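About Clenerley

Clenerley writes control and perception software for two-armed robots. We were started by Nayeli Montoya in a rented unit in Jistow, and we are now a team of 7. We don't build arms. Our customers already have them and need them to pick things up and put them down reliably.

What we work on

Most of our time goes into Caron, our planner. Caron takes views from the grippers and from a fixed camera, works out where things are, and plans a path for each arm so the two stay clear of each other. We develop it on ordinary objects: mugs, toy bricks, a toaster. 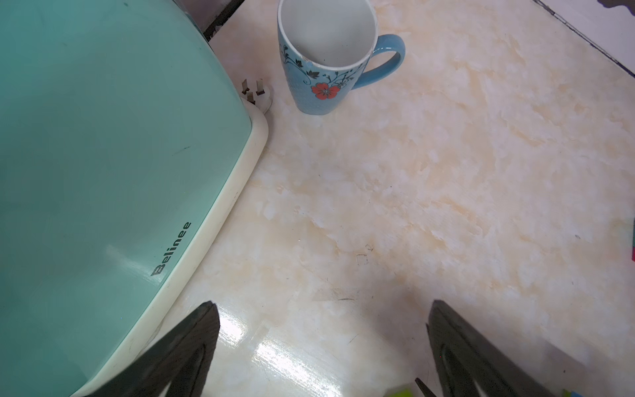
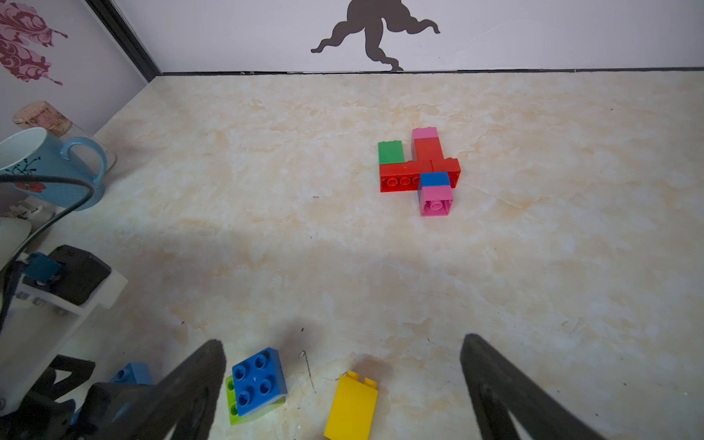 Toy bricks, some joined and some loose, with a gripper close by. 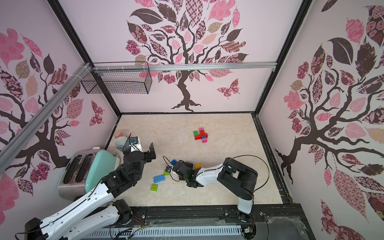
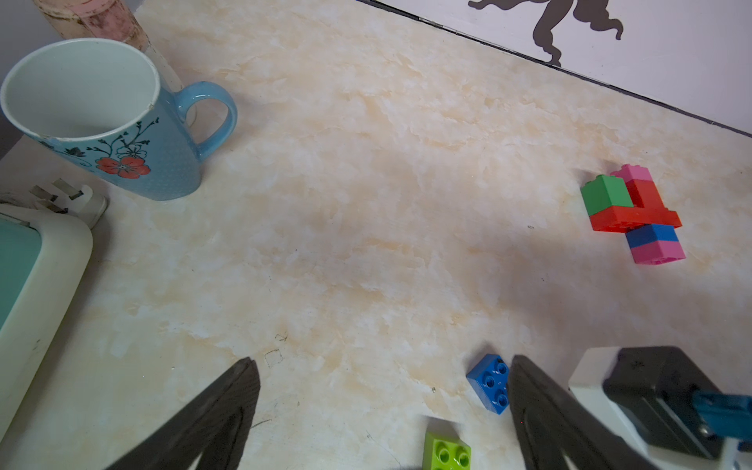 Our tools

Zero is the calibration tool that ships with Caron. It lines up every camera with the arm base and flags any joint that has drifted. Before a release we run 200 planning tests in simulation and repeat the failures on the real arms. The October release closed 788 logged issues, many of them small ones in the replay viewer.

Working with us

We take on 2 new customers at a time. Setup starts with a visit to your site, and you get the source code for anything we write for your cell.

Page last updated Nov 17, 2019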